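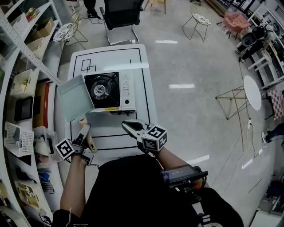 Dinner Moves Back to the Middle of the Table

Print | E-mail | 198 shares | 5 comments

The kitchen in Seung-woo Ko's apartment in Tilbridge has a four-burner range, and on most winter nights he uses none of it. He carries a portable gas stove to the dining table, clicks in a can of butane and puts a wide pot of broth on top. His wife brings the cabbage, mushrooms and sliced beef. The children put in what they want and fish it out when it's done.

"My parents ate this way and I stopped doing it when I moved out," Ko said. "I thought of it as something you did when relatives came. Then we had kids, and I got tired of eating standing up."

Cooking at the table is old and widespread. Korea and Japan have their hot pots and grills, Switzerland has fondue and raclette, and plenty of American families remember the electric skillet that came out for Sunday pancakes. What has changed in Tilbridge over the past few years is how many people are doing it on an ordinary night, with ordinary food.

Plundine, a kitchen supply store near the bus station, used to keep its portable stoves in the camping aisle next to the lanterns. In April the owners moved them to the front, beside the rice cookers. The store now sells more of them in winter than in summer. Customers ask about pots that fit, about how long a can lasts, and about whether the things are safe to use indoors.

The last question deserves a careful answer. Manufacturers' instructions differ, and some portable stoves are meant only for outdoor use, so the label and the manual come first. Where indoor use is allowed, the room still needs fresh air. Ko opens the window over the sink and the one across from it, even in January. He also keeps the pot no wider than the stove's instructions permit. A pan that hangs over the side can throw heat back onto the can.
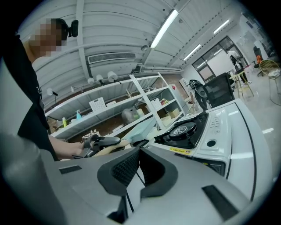 He learned that from his mother, who would not let anyone put a griddle on hers. She stored the cans in a closet away from the heater, took the can out after every meal, and wiped the burner before it went back in its case. Ko does the same. His stove is 4 years old and he has had one problem with it, a clicking igniter that wouldn't catch. It needed cleaning.

The food doesn't have to be complicated. At the Mac an tSaoi, a small restaurant on the east side of town, the winter menu includes a potato and leek broth that is finished at the table, with smoked fish and greens on a plate beside it. The kitchen does the slow part in the afternoon. Diners do the last five minutes. The restaurant seats 50, and on a busy evening the windows fog up by seven.

Doing it at home works much the same way. Cut everything before anyone sits down. Make the broth earlier and bring it to the table already hot, which saves fuel and keeps hungry people from staring at a pot. Root vegetables go in first and leafy ones last. Raw meat gets its own plate and its own tongs, and those tongs don't touch anything cooked. Noodles or rice at the end will soak up what's left.

Cleanup is lighter than a roast and heavier than a sandwich. There is one pot, but there are a lot of small plates, and the table gets splashed. Ko gave up on tablecloths early. He didn't like having fabric that close to a flame anyway.

The meals also take longer. Ko's family used to be finished in 15 minutes. Now they sit for most of an hour, partly because the food comes a little at a time. His son, who refused mushrooms for years, eats them if he's the one who drops them in. His daughter has taken charge of the noodles and doesn't accept help.

Next month his parents are visiting, and his mother has already asked what size pot he owns.

Print this article | E-mail to a friend | Read 5 comments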